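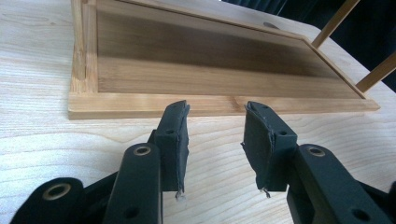

Booker Boateng is halfway through explaining sourdough to me when he jumps up to look at his starter. "Look at it go!" he calls from the other end of the kitchen. "That was fed at breakfast."

He has baked in Veltelcombe for 14 years, first for the family and then for what he calls "anyone who walked past slowly enough". These days he teaches, and his beginners' course with Tove Kragh has a waiting list of over 28. I can see why. Ten minutes with him and I wanted to go home and find some flour.

So where do people go wrong? "They rush it," he says. "A cold kitchen in January is a slow kitchen, and that's lovely, because slow bread tastes of something. I've left dough in the fridge for 72 hours and it was the best loaf of the winter."

Kragh disagrees, cheerfully. She likes a quick dough, made after lunch and eaten at supper. "Booker would wait until March if you let him," she says. Her own favourite is a seeded rye she learnt from her aunt, dense and dark and wonderful with butter (I had three slices, then a fourth for the train).

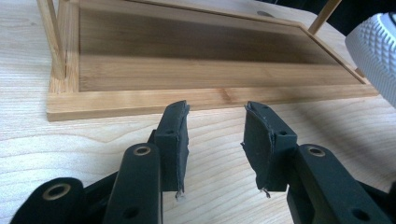

A bamboo tray on the pale wooden tabletop.

Neither of them owns much kit. Boateng swears by digital scales and an old casserole with a lid. "Flour, water, salt and a warm spot," he says. "My first loaf was like a doorstop and I ate every bit of it, I was so proud!"

The next beginners' course starts in March, and they are hoping to add a second group for children. Kragh already has the dough for that one planned: cinnamon buns.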